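Teaching the sofa cell where down is
Giline cell notes, simulation side

Most of our crashes come from one bad habit: copying a Z offset from the last project and hoping the furniture is the same height. Furniture never is. Set aside half an hour before lunch and do it properly.

You need the Isteck scene loaded, the arm homed, and the wrist view open next to the two room views.

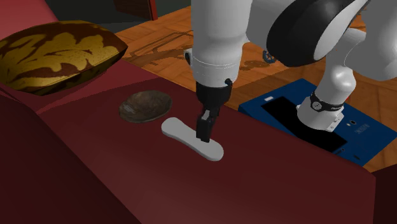
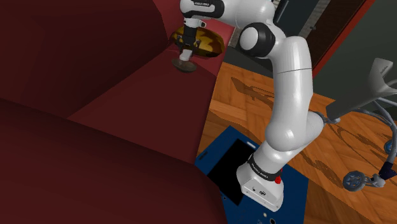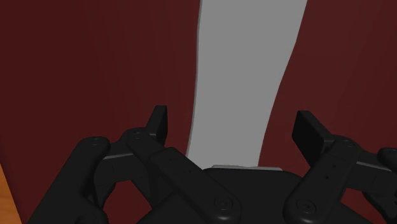

1. Check the base first. Open the scene tree and confirm the arm is parented to its mount and the mount to the floor. If either is parented to the sofa, you will get a very good calibration of nothing.

2. Set the speed cap to 9 percent. It feels like watching paint dry. Leave it there.

3. Open the fingers fully and jog until the wrist sits 400 mm over the seat. Zero the tool rotation.

4. Step down in small moves until the contact flag trips, then back off one step. Write that height down. On paper, please — the log rotates after 3000 lines and it will eat yours.

5. Repeat at the four corners of the reachable seat. A cushioned seat that reads identically at every corner has been given a plain box for a collision shape. Swap in the mesh and start again from step 3.

6. Now the wrist view. Both fingertip pads should show with the fingers open. If one is missing, the camera mount has the old Zorno offset in it, a gift from whoever set up the Sutherland cell.

7. Run 500 empty descents at the new height and look at the contact log. Stray contacts on the upper arm usually mean the elbow is taking the scenic route. Flip the elbow preference and rerun.

Save under a new name. "final" is taken, as are "final2" and "final_really".

Redo steps 3 to 5 whenever the sofa model changes, including when somebody swears they only changed the color.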